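Section 4. Comparing two cameras on the outdoor rover

By now you should have the Wostow controller bolted down and talking to your laptop, and if you've got that far, well done, because that's the fiddly bit out of the way! In this section we'll try two cameras one after the other on the same controller, the Lovia and the Skellow, so that you can decide which of them you'd like to live with. Set aside a whole morning for it and bring something warm to drink.

Before you start

You'll need both cameras, the short mounting post, the small hex key from the bag marked Visser, and a charged battery. The run should be somewhere with a mixture of sun and shade (a path under trees is lovely for this), and it should be the same run for both cameras.

Caution: Always switch the controller off at the main switch before you plug in or unplug a camera. The stop button on the handset halts the wheels but leaves the camera socket live.

1. Fit the Lovia to the post and tighten the collar by hand, then give it a quarter turn with the hex key. Please don't go further than that, as the thread is softer than it looks.

2. Plug the cable into socket A, switch on, and wait until the green lamp stops blinking. It can take up to 60 seconds, which feels like an age when you're standing on a path.

3. Open the Camera page and set Exposure to Auto and Gain to 9. Leave everything else alone for the first run, however tempting the sliders are.

4. Drive the course at walking pace and press Save when you get to the end.

Note: Albertina Esteves, who wrote the first version of this guide, used to lock the exposure in the shade and then wonder why the path ahead went white. If you do want to try a locked setting, 410 is a sensible place to begin, but do your Auto run first.

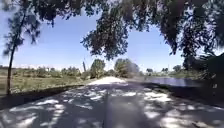

5. Switch off, swap the Lovia for the Skellow, and go through steps 1 to 4 again. The Skellow sits a little lower on the post, so raise the collar until the two lens heights match.

6. Back indoors, open both runs side by side on the Compare page. Look at how quickly each camera settles as it passes from shade into sun, and whether the path edge stays marked all the way along.

Note: If the Compare page shows error 449, the two runs were saved at different picture sizes. Change the size on one camera and drive that run again.

7. Choose the camera you prefer under Default Camera and press Keep. You can change your mind later, and plenty of us have.

Bernardo Aguiar looks after the exposure settings and is always glad to see a pair of runs that disagree with each other, so do send yours in from the Help page. Section 5 carries on with the path follower, and you can leave the camera on the post for that.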